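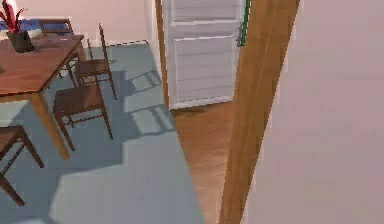

What happens to a video after the filter flags it?

It goes into a hold queue, its view count freezes, and the uploader gets a form letter that names a policy section but no timestamp. It stays there until a person looks at it or the hold expires. On Zaraver the hold does not expire.

Monday, morning

Picking up the moderation audit where I left it. The sample is 3000 videos, all political talk, all in English, pulled from Zaraver and Graretti in the same week of January. 2125 came from Zaraver and the rest from Graretti, which is lopsided. Graretti's export kept timing out past the first few pages and I gave up on evening it out. For the write-up we report the two sites separately and never as a pooled rate. I have already seen a pooled rate in one of our own slides. Please take it out.

Labels for now:

KEPT — still up, no notice
NOTICE — still up, with a banner or link box under it
HELD — page loads, player does not
GONE — removed, policy text shown
GONE-U — removed, no policy text, could be the uploader

GONE-U is the weak spot. A channel owner who deletes a video leaves the same gray page as a removal on Graretti. Zaraver at least uses different wording. I had been counting all of these as removals up to last week, and that was wrong. The old sheet is kept under the tab "do not use."

Reran the status checker at 9:40. It does one pass, waits, then does a second pass on anything that changed. Most of the changes between passes were player errors that cleared up. I want a third pass for HELD before we call anything held, because the player fails in the same way when the site is slow.

Transcripts

Wovard did the transcripts. It is fine on one speaker in a quiet room and poor on call-in shows. It drops the caller nearly every time when the host talks over them. That matters here, since a lot of the claims we care about come from callers, and the host then says "well, we can't get into that" and moves on. With the caller missing, the transcript reads as if nothing was said. I read through one of the worst ones against the audio and the whole disputed part was missing from the text.

For the call-in shows I will go back to listening. Slow, but the set is small enough.

Also: Wovard turns "recount" into "account" about as often as it gets it right. Search for both.

Coding the claims

Each video gets one of four codes. Asserts the claim, reports that someone else made the claim, disputes the claim, or mentions the subject with no position. The policy on both sites says that reporting and disputing are allowed "with context." Neither site says what context is. I had been treating it as an on-air statement by the host. The Graretti help page hints that a line in the video description is enough, so I am adding a column for description text and going back over the ones already coded.

The double-coded batch came back with 27 disagreements. I went through all of them after lunch. The bulk are between "asserts" and "reports," and nearly all of those are the same kind of thing: the host reads a news story aloud, does not comment, and lets the tone do the work. One coder marked by the words and the other by the tone. I don't think tone can be coded well enough to defend. Decision: words only. If the host reads it and says nothing more, it is "reports." Write this into the codebook before the next batch goes out.

A few others were plain mistakes, fixed in place and initialed.

Appeals

We filed appeals only on our own test uploads, never on anyone else's videos. The test uploads are short, read from a script, one voice over a plain title card. Two scripts, same length, same keywords, one disputing the claim and one only reporting that a hearing took place. Both are on both sites.

Zaraver took down the hearing script and left the disputing one up. Graretti left both alone. I would not make anything of this yet. It is one upload of each, and the test account on Zaraver is newer than the one on Graretti. An account's age may well count for something in how quickly it gets flagged. The next round should use accounts opened on the same day.

The Zaraver appeal box has a limit of 2000 characters, and it counts line breaks as two. Our first appeal was cut off in the middle of the second paragraph and went in that way. Keep the text short and put the request in the first line. The reply came back inside the hour and repeated the policy section from the first letter word for word, so I doubt that anyone read it. Saved the reply with headers in the appeals folder.

What the policy pages said, and when

Mabuza has the archived copies of both policy pages. Zaraver changed its wording during the sample week. The earlier version bars "false claims that change the outcome." The later one bars "claims that an outcome was changed," with the word "false" gone. That is a much wider rule. There was no announcement that I could find, and the date at the bottom of the page stayed the same.

So the Zaraver set has to be split at the change. The trouble is that Mabuza only grabs the page twice a day, and we have a gap of half a day in which either version could have been live. I have marked those uploads "unclear" in the version column and left them out of the before-and-after table. They stay in the main count.

Worth checking whether the new wording was applied to older videos. Some removals in the set are of uploads that had been up for months. I can see when we first found them missing but not when they came down, so we can only give a window.

To do

Third pass on HELD, overnight
Codebook: words only, reading aloud counts as "reports"
Description text column, go back over the first batch
Open new test accounts on both sites, same day
Ask Graretti again for the full export, smaller pages this time
Fix the slide with the pooled rate
Search "account" as well as "recount"

Late addition, 5:15. The checker log shows Graretti sending back a login page for part of the second pass. Those rows came in as GONE-U. I have set them back to blank and will rerun them tonight with the third pass. Don't pull numbers from the sheet until that is done.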